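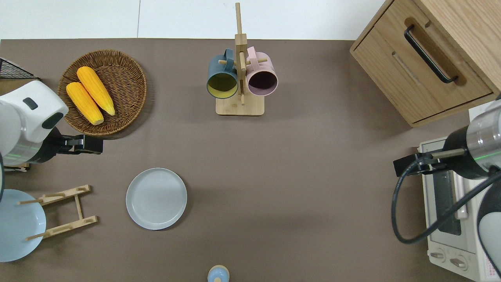
Section 3: Setting up your Pradis dehydrator and drying your first batch

Welcome to the fun part! By now you should have the Pradis out of its box and the packing foam off the fan. This section takes you from a bare machine on the bench to a jar of your own dried food, and it works for the four-tray and the six-tray model alike. If you bought yours second-hand, start with the cleaning steps in 3.2 even if it looks spotless.

3.1 Choosing a spot

1. Pick a flat, dry bench that can take the weight of the machine with full trays.
2. Leave 217 mm clear behind the rear grille. The fan draws air in from the back and blows it forward across every tray, so a wall or curtain close behind will slow the whole batch down.
3. Keep the door side free so it can swing right open.
4. Plug straight into a wall outlet. Do not use a double adaptor.

CAUTION: Never run the Pradis under a low overhead cupboard. Moist air leaves through the top vents for the first few hours and can swell timber and lift paint.

Note: A laundry or a covered patio is fine as long as it stays dry. Plenty of owners like to keep it out of the kitchen altogether, and if you ever dry onions you will understand why.

3.2 Washing the trays before first use

1. Slide all the trays out and lift off the mesh liners.
2. Wash both in warm water with ordinary dishwashing liquid and a soft brush. The liners can be flexed gently to loosen anything caught in the weave.
3. Rinse well and stand everything on edge to drain. Trays stacked flat will hold water in the corners.
4. Wipe the inside of the cabinet with a damp cloth. Don't spray water at the fan guard.
5. Let it all dry completely before reassembly.

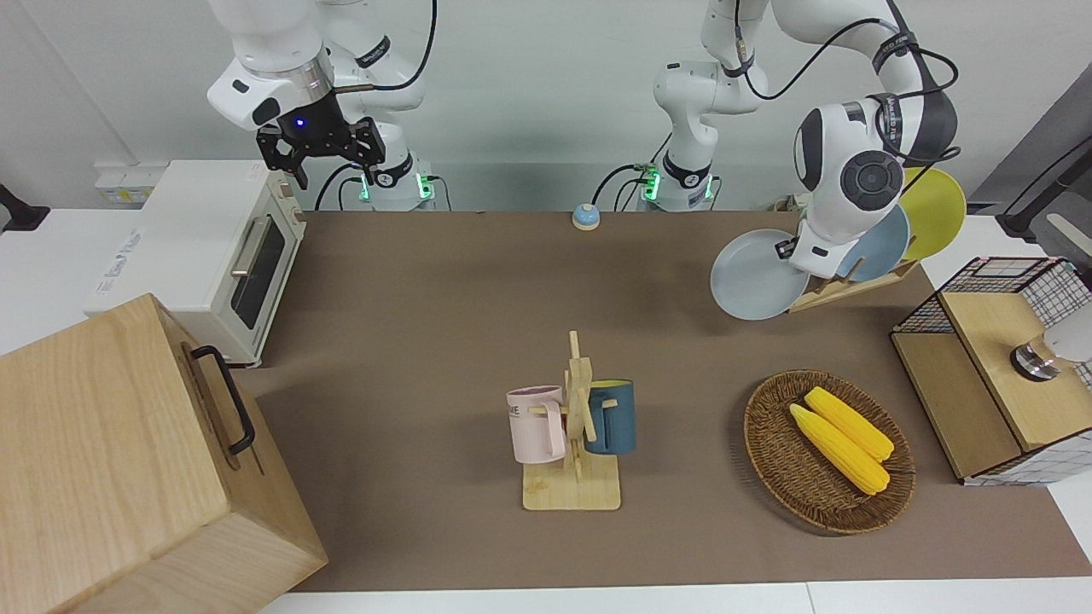
Plate held upright by the rim, beside a wooden dish rack.

CAUTION: Trays are safe in the top rack of a dishwasher at up to 60 °C. The liners are not. They will curl, and once curled they never sit flat again. Replacement liners are sold in pairs as part 2578.

3.3 The empty run

The heating element has a light protective coating from the factory which needs to burn off once.

1. Put the empty trays in, close the door and open a window.
2. Set the dial to 70 °C and the timer to one hour.
3. Press START. The green lamp comes on and you should hear the fan straight away.
4. When the timer ends, leave the door open until the cabinet has cooled.

A faint warm smell on this run is normal and won't come back. If you don't hear the fan, switch off at the wall and go to Section 7.

3.4 Your first batch: apple rings

We always suggest apples for the first go. They're cheap, they're forgiving, and the smell that fills the house around hour three is reason enough to own one of these machines! Any crisp variety will do. You'll want six medium apples for four trays.

1. Core the apples. Peel them or don't, as you like (the skins go pleasantly chewy).
2. Slice into rings 5 mm thick. Even slices matter more than thin ones, so use a mandoline with its guard if you have one.
3. Drop the rings into a bowl with a litre of water and two tablespoons of lemon juice. Five minutes is plenty. This keeps the colour light.
4. Drain, then pat the rings with a clean tea towel.
5. Lay them on the trays in a single layer, close together but never overlapping.

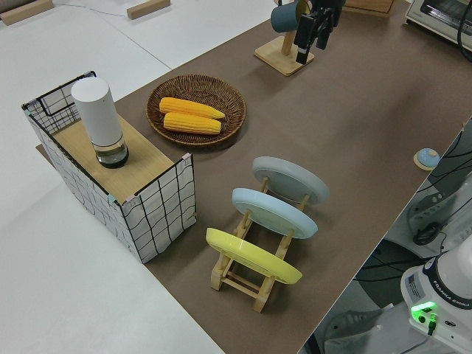 6. Slide the trays in from the bottom up. Each one should click lightly against the back stop. If it doesn't, the tray is upside down.
7. Set the dial to 57 °C and the timer to seven hours.
8. Check at five hours. The bottom tray often runs a little ahead of the others, and you can swap it with the top one if you see a difference.
9. Take one ring out, let it cool for a few minutes and bend it. It should feel leathery and show no moisture when torn. A warm ring always feels softer than it is, so don't skip the cooling.

Note: On a humid day, add up to two hours. Our Otwood test kitchen dries the same apples every July and the times still wander from one week to the next.

3.5 Conditioning and storage

Dried fruit is never perfectly even when it comes off the trays. Conditioning evens it out, and it takes almost no effort.

1. Let the rings cool fully on the trays.
2. Fill a clean glass jar two-thirds full and put the lid on.
3. Shake the jar once a day for a week.
4. If you see any fogging on the glass, return the fruit to the Pradis for one more hour and start the week again.
5. Label the jar and keep it in a dark cupboard. Apple rings keep their best flavour for six months.

CAUTION: Throw out the whole jar if you find mould on any piece.
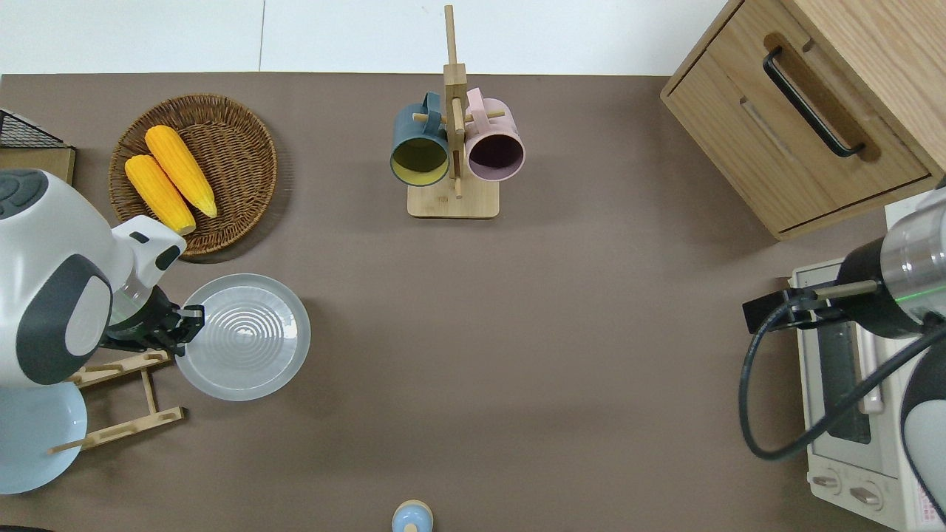
Two ears of corn in a woven tray, with a ridged plate and a wooden mug tree.

3.6 Good things to try next

Tomatoes, halved: 63 °C, ten to 12 hours
Bananas, 6 mm slices: 57 °C, eight hours
Mushrooms, sliced: 52 °C, six hours
Parsley and mint, whole sprigs: 35 °C, three hours
Fruit leather: 60 °C, six hours, solid sheet required (part 1639)

For meat, read Section 5 all the way through first. Jerky is wonderful stuff, but it has its own temperature rules and they are not optional.

Note: The Sarkar humidity probe fits the small port on the left side of the six-tray model only. Keep the rubber plug in the port whenever the probe is out.

The fan motor is rated for nearly 3450 hours of use. It needs no oil, just a quick brush of the rear grille every few batches.

Cloltent Kitchen, Pradis owner's guide
Revised Dec 30, 2021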